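Newsletter > Software > Field Notes

Does the new tracker earn its place?

Every few months a vendor tells us that calibration is over. The latest is Zodeck, which shipped version 3 of its pose tracking package this summer with the word "effortless" used in the release notes more often than I would like. Akihiko Sugiyama and I have been living with it since it came out, alongside the older pipeline we built on Unbridge, and this item is our first write-up. Tomos Morris read a draft and told me I was being unkind. I took out one paragraph.

For readers who skipped the last newsletter: we record two-handed table tasks with hand-held grippers, turn the recordings into gripper paths, and train policies on them. The part that causes the most grief is the middle one. Recording is easy. Training is expensive but predictable. Getting from video to a clean path in a known coordinate frame is where the weeks go, and it is the part that gets the shortest paragraph in anybody's paper.

What Zodeck 3 promises

The pitch is a single tracker that takes marker detections and camera motion together and solves for everything at once: where the head camera is, where the two grippers are, and where the table is. The old way (ours) does it in stages. First we find the markers, then we estimate the pose of each cube, then we smooth, then we line up the left and right streams and hope. Each stage throws away something the next one could have used, and I will admit that a joint solve is the right idea on paper.

The release notes also say that it needs no setup. It does need a setup. You have to give it the marker size, the layout of faces on each cube and the fixed offset from cube to fingertip. If you get the offset wrong, the output looks wonderful and is wrong everywhere by the same amount. There is no warning for this. We found out when a replayed path closed the fingers on air beside the target, every time, very smoothly.

What we ran

We kept the test dull on purpose. Both pipelines got the same recordings, the same lens file and the same cube definitions. No retuning between sessions. We scored them on three things: how often each hand had a usable pose, how far the two hands drifted relative to each other, and whether a replayed path did the job it was recorded from.

The last one is the only score I really care about. A path can have a lovely error figure against a reference and still fail at the moment of contact, where a small tilt matters more than a small shift. Most of the tracking comparisons I get sent leave replay out. I understand why, as it takes a long time and makes everyone's numbers look worse.

We began each session with both grippers resting on the table. The software uses that pause to settle its estimate of the table plane, and our own pipeline uses it to line up the two streams. It is the one habit I would keep whatever tracker you end up with.

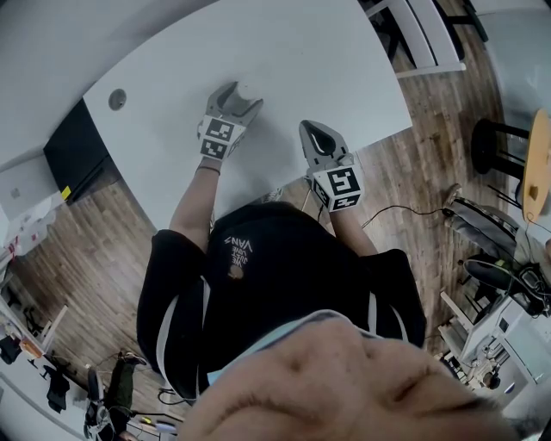
What held up

The relative pose between hands is better. On slow two-handed work, folding and passing mostly, Zodeck kept the hands in agreement through passages where our staged version let one of them wander. Akihiko went through the worst 5 of our old failures by hand and the joint solve fixed 3 of them without any help. I was ready to be rude about this feature and I can't be.

Startup is better too. Our pipeline wants to see two faces of each cube before it trusts anything, and it sulks when it doesn't get them. Zodeck will start from one face and tidy up afterward. That sounds risky, and with a single flat marker it would be, but in our sessions the early guess was corrected as soon as a second face came into view.

What did not

Recovery after a long gap is poor. When a cube goes out of sight the tracker keeps predicting from the last known motion, which is fine for a short gap. After a longer one it has talked itself into a path that never took place, and when the marker returns it bends the path to meet the detection instead of breaking it. You get a graceful curve through the middle of the table. Our old code would have left a hole, and a hole is something I can filter out. I want an option to turn the prediction off. Tomos asked Zodeck for one in February and was told it was on the list.

Confidence values are close to useless. Every frame comes with a score, and the scores stay high right through the invented curves. If you are using that number to pick training data, please stop and plot it against something you can check. We now ignore it and count detected faces per cube, which is crude and works.

It is also slow. The default window is 2000 frames, and the solve time grows badly when you raise it. Lowering it makes the process quick and brings back the drift that you bought the joint solve to get rid of. The manual calls this a "flexible trade-off."

Then there is the export. Zodeck writes paths in its own format, with a converter for the Hevimico planner and nothing else. The converter flips the quaternion order on the right hand only. We spent the best part of an afternoon blaming our replay code, then the controller, then each other. The fix is one line and I have sent it to them, so check your version before you trust it.

The demo video

Several people have sent me the Uchida demo, where the same tracker feeds a policy that sets out cups with both arms. It is a nice video. It also shows one task, on one table, with cuts between attempts, and I could not find a success rate anywhere on the page. I don't think anyone is hiding anything. I do think that we have all agreed to be impressed by videos that we would send back if a student handed them in.

Akihiko's view is kinder. He says the tracker is good and the marketing is bad, and that I am reviewing the marketing. He may be right about half of that.

Where this leaves us

We are switching two-handed sessions to Zodeck for the tracking step, with our own gap filter after it and our own export. Single-hand sessions stay on Unbridge, where the staged version is faster and we know all of its faults by name. I would not move an existing dataset over. Mixing paths from both trackers in one training set gave us a policy with two opinions about where the table was, and I would like to see someone else try that before I say anything more general about it.

The gap filter and the export fix are both in the shared tools folder, with a short readme by Akihiko. Next up is time sync between the two hands, where I already have complaints. If you have replay results from Zodeck 3, good or bad, send them to Tomos, and please include the failures.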